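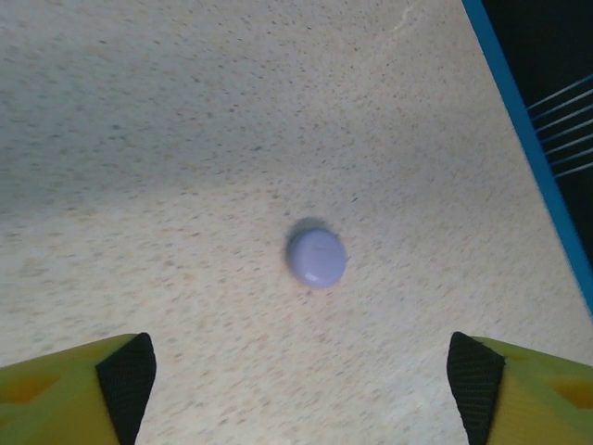
plustwood_9
Anyone else collecting demos for small parts? I have 863 episodes and the policy still closes its fingers next to the lavender piece. My fix is more data, so I'm booked through November.

gruseta
I'd stop recording! Watch your worst 5 first. Mine were all me hesitating over the part, and it learned to hesitate too.

plustwood_9
Hm, I kind of want the hesitation in there, it's how you recover from a bad approach. 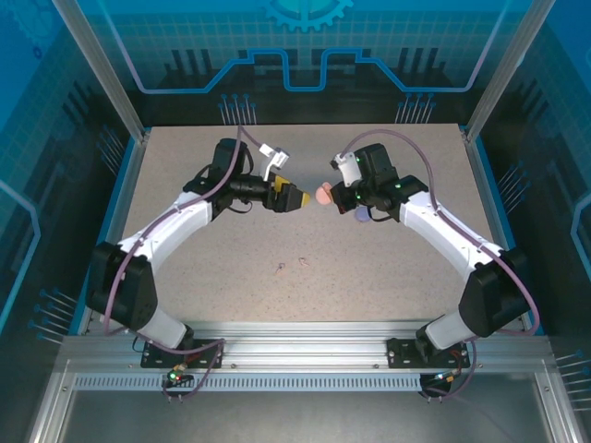 Both arms on the table, yellow on the left, pink on the right

demine
With gruseta on this one. Also are 2 people driving? We mixed operators at Valdovinos and got mush.

plustwood_9
Just me. Still recording tonight, sorry gruseta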